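Comparing two hand-held grippers before you record anything

Quick version of how I do it, typed up between sessions so excuse the mess.
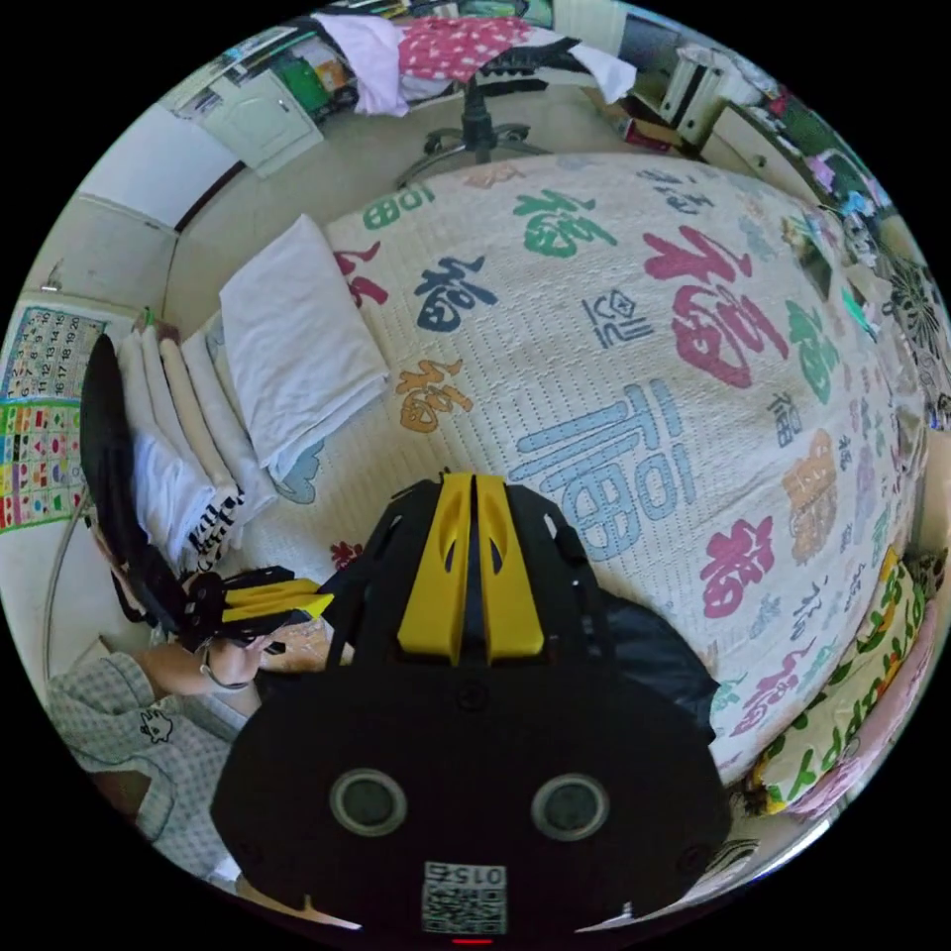 You want two people for this. Can be done alone but it's slow and you will drop one. Fionnuala Heffernan did the second pair of hands for most of my tests, and the order below is mostly hers.

What you need
Two grippers, same finger type
Calipers
A kitchen scale
A soft surface. Bed, couch, folded blanket, whatever
Notebook. Paper. Your laptop will be busy

Step 1. Write down the unit numbers
Before power on. I once logged 40 trials against the wrong unit and had to bin the lot. Number goes at the top of every page, not just the first.

Step 2. Fingers off, fingers on
Take both fingers off, check for cracks near the slot, put them back. Snug, not tight. If the printed part creaks you've gone too far. Swap the fingers between units later (step 6) so mark left and right now with a pencil.

Step 3. Full open, full close
Squeeze all the way, let go, ten times each. Measure the gap at full open, at the tips and again at the base. If the two numbers are more than a milimeter apart the fingers are splayed. Go back to step 2.

Step 4. Tip to tip
One person holds still, the other brings their fingers in from the side. Look at whether the tips meet at the same height. Then trade grippers and do it again, as wrists lie. Mine always tilts a bit to the right.

Step 5. Pinch test
Folded pillowcase, sock, thin towel. Pinch, lift, hold for 16 seconds, put down. Same items same order for both units. Slips go in the notebook, also half slips. Don't squeeze harder on the one you like!

Then weigh the whole thing with fingers on. Our heavier unit was 185 grams over the lighter one and you feel that in the forearm well before lunch.

Step 6. Swap fingers, repeat 3 to 5
If the problem moves with the fingers, it's the fingers. If it stays, it's the body. Sounds obvious, skipped it for months.

Step 7. Controller check
Running Juller here, older build. Open the log, squeeze slowly, watch the width value. Should climb smooth with no steps. A stuck value usualy means the cable isn't seated. Reseat, restart, try once more before blaming the encoder.

Sohail Arain keeps the spare fingers, ask him before printing new ones. Blank log sheet is in the Fitley folder, second tab. Fill in the wrist strap column too please.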